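Kavach Undum Room Lighting Controller
Installation and Set-Up Guide
Section 4: First set-up of the room

Revision 09/09/2025

4.1 Before you begin

This section explains how to set up the Undum controller after the wiring is finished. The wiring itself is described in Section 3 and must be done by a licensed electrician. If the wiring is not finished, or if you are not sure, stop here and ask the person who is responsible for the building.

You will need:

The Undum wall panel, mounted and with its front cover on
The Zhong ceiling sensor, mounted
A phone or tablet with the Trevex set-up app
The room card, which is in the same envelope as this guide
A ladder, if the ceiling sensor must be turned by hand

Please keep the room card. It has the code of your controller, and without this code the app can not connect for the first time.

CAUTION: Models for a 208 V supply have a red label on the rear of the base plate. Do not connect a controller without the red label to a 208 V supply. The controller will be damaged and the warranty will not cover it.

4.2 Turning on the controller

1. Switch on the circuit breaker for the room.
2. Look at the small lamp on the lower edge of the wall panel. It blinks white while the controller is starting.
3. Wait until the lamp is green and does not blink. Starting takes up to 77 seconds.
4. Press the upper half of the panel one time. All lights in the room must go on at full level.
5. Press the lower half one time. All lights must go off.

If only a part of the lights goes on, one of the light groups is not connected to the controller. Go back to Section 3.6 and check the group terminals. It is not possible to correct this in the app.

Note: If the lamp is orange, the controller works, but it does not find the ceiling sensor. You can continue with 4.3 and 4.4, but not with 4.5.

4.3 Connecting the app

1. Open Trevex and choose Add Room.
2. Stand not farther than 20 feet from the wall panel. The door of the room can be open or closed.
3. Hold both halves of the panel until the lamp blinks blue.
4. Type the code from the room card. Capital letters and small letters are the same for the app.
5. Give the room a name. Choose a name which other people in the building will also understand, for example the number on the door.
6. Press Save. The lamp returns to green.

If the app says "Room already taken", the controller was connected to another account before. Please see Section 7, Resetting the Controller. Do not reset it before you have asked the owner of the other account, because all saved levels are deleted in the reset.

4.4 Making the light groups

A group is one or more lights which always go on, go off and dim together. In most rooms, the best groups follow the windows and the work places. The lights near the window are one group, the lights over the tables are a second group, and the lights near the door are a third group.

1. In the app, open the room and choose Groups.
2. Press Find Lights. Each light goes on alone for a short time, and its number is shown in the app.
3. For each number, choose the group to which the light belongs.
4. If you miss a light, press Again. You do not need to begin from the first one.
5. When all numbers have a group, press Save.

The controller accepts up to 17 groups. We recommend to use as few as possible. With many groups the room becomes difficult to use for visitors, who see only the two halves of the wall panel.

4.5 Setting the ceiling sensor

The Zhong sensor does two things. It measures how bright the room is, and it notices if a person moves in it. Both functions are on when the sensor leaves the factory.

1. Close the blinds and switch all groups to full level.
2. Choose Sensor, then Measure. Leave the room and close the door until the app gives a sound.
3. Open the blinds and repeat the measurement in daylight.
4. Choose the delay time. This is the time between the last movement and the moment when the lights go off.
5. Walk slowly along the walls. The dot in the app must stay filled during the whole walk. If it becomes empty in one corner, turn the sensor a little to this corner and walk again.

Note: The sensor can not notice a person through glass. In a room which is divided with a glass wall, each side needs its own sensor.

Note: People who work with their hands at a table often move very little seen from the ceiling. For such rooms please choose a longer delay time, or the lights will go off during the work.

4.6 Checking for glare and reflections

Do this check at the real work places and at the real height of the eyes, sitting or standing, as the people there normally work. It is best done in the evening, or in December in the afternoon, when the daylight is weak and the reflections are easier to see.

1. Switch all groups to full level.
2. Go to the first work place. Look at the work surface, then at the nearest wall, then at any glass.
3. If you see the lights as bright points in the glass, dim the groups one after the other until you find which group makes them.
4. Lower this group in steps of one and look again after each step.
5. Repeat the check at the next work place. A level which is good for one table can be wrong for another.

White walls give much light back to the room and normally allow a lower level. Dark table surfaces give back very little, so please judge the level by the objects on the table and not by the surface itself.
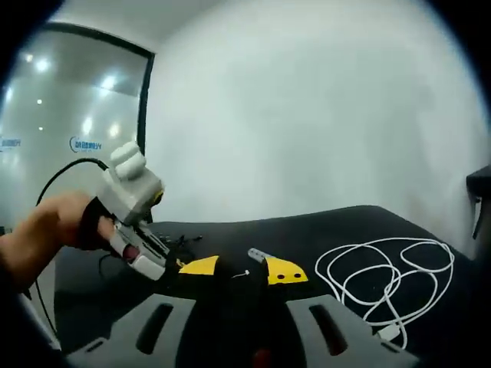
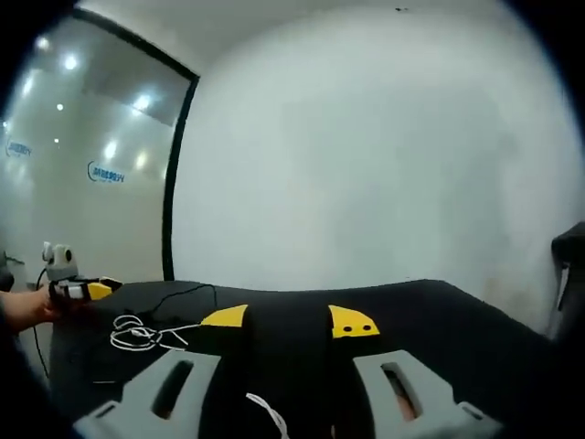

Second picture: ceiling lights reflected in a glass partition.

If lowering the level does not help enough, there are two other possibilities. You can turn the table by a quarter, or you can put a matte film on the glass up to the height of the eyes. Please do not put film or tape on the lights. They need free air around them, and the film can become hot.

CAUTION: Do not cover the ceiling sensor during this check. If it is covered, the controller believes that the room is dark and raises all groups again.

4.7 Saving the levels

1. When all work places are checked, choose Levels and then Save as Normal.
2. For a second level, for example for cleaning, change the groups and choose Save as Second.
3. Press the upper half of the wall panel one time for Normal and two times for Second. Check that both are correct.
4. Write the date and your initials on the rear side of the room card.

The levels stay saved when the power is off. After a power failure the controller starts with Normal, also if Second was in use before.

To change the names of the groups later, or to give another person access to the room, continue with Section 5.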